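Bamboo board next to the toaster oven – oil it or leave it?
Posted by Purnthorpe, Nov 25, 2018
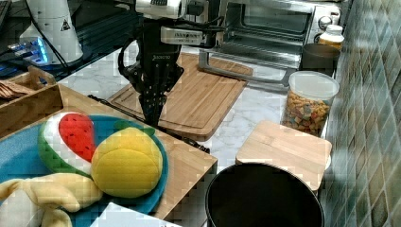
My corner of the counter, cereal jar and all.

I do love this board, grooved rim and everything, but does it mind living so close to the oven? I've had it since January and would hate it to split!

Linusow
Lovely tiles! I'd move it, love – mine stood by the cooker for 8 months and warped like a crisp. Oil it well and pop it in a cupboard.

Asante
Can't agree, sorry. Mine has sat beside a toaster oven for years (and we do toast a great deal in this house) and it's still flat. Oil, yes, but leave it where you'll use it.

Purnthorpe
Thank you both, oil it is – and I'll shuffle it along a bit towards the tray.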